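15 February 2022

Spent the morning on the Rumau ceasefire transcripts, all 744 pages of them now, and my eyes have gone. Bianca Furtună sent the Hukon delegation's opening statements late last night, so the comparison with the Kingi text can finally start!
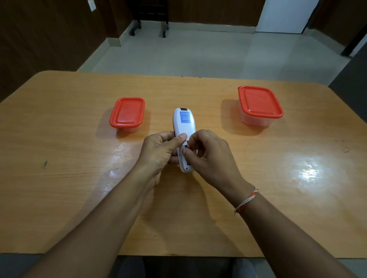
Clause 15 is still the sticking point. Valach wants monitors in before the talks resume, Hukon wants it the other way round, and both drafts say "promptly" (no help at all). I'll lay the two versions side by side on the big table — the shiny orange-tan one, well away from the glare on the right — and mark every change of verb by hand. Ask Bianca which draft the envoy signed. Summary to be under 1000 words, first go by May.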